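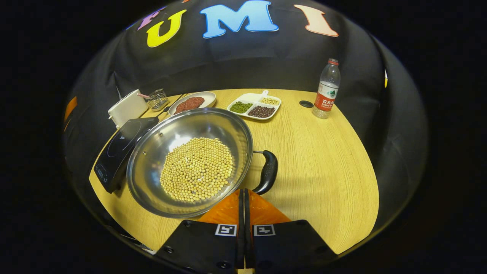

Search this site
Type and hit enter

About Us

June 1, 2018
by Yamila Escobar

Hi, I'm Yamila, and Brerkumix is my little corner of the internet for people whose evenings keep disappearing on them. I started it in February a couple of years back, when I was working full time, commuting to Grosstead and eating cereal over the sink four nights a week. I wanted a routine that a tired person could stick to, and I couldn't find one, so I started writing my own (badly, at first!). Supper was the first thing I fixed. A wok of soybeans on a plug-in cooktop is about as fancy as my weeknights get, and I'm fine with that — the whole point is to have something decided before I walk in the door with my shoes half off.

From there it spread to everything else. Laundry, bills, the phone calls I kept putting off, bedtime. I wrote it all up on the blog and people started writing back, mostly to tell me what I'd gotten wrong, and that's how it turned into a business.

These days there are 2 of us. I do the writing and the workshops, and my cousin does the bookkeeping and the mailing and tells me when a post is too long. We work out of the back bedroom of my apartment, next to a shelf of paper stock that I keep promising to move.

What do we make? Mainly the Mistik planner, an undated evening planner with 208 pages and a spiral that lies flat. It has no goal-setting section and no inspirational quotes. You get a page per evening, a spot for tomorrow's first task, and a big blank box that I use for grocery lists and my sister uses for drawing horses. There's also the 30-day email course, which is free and which I rewrite every winter when I get sick of my own jokes.

The blog has 193 posts on it now. If you're new, please don't start at the beginning! Start with the one on Hauksdóttir boxes, the sorting trays I use for mail — I get more questions on those than on anything else I've written.

I read every email myself, usually after supper, so give me a day or two. Workshop requests go to the same address. We ship planners on weekdays and we're closed the last week of the year.

Recent posts
The ten-minute kitchen reset
Why I quit my morning routine
Hauksdóttir boxes, one year in
Packing lunch the night before
What's on my nightstand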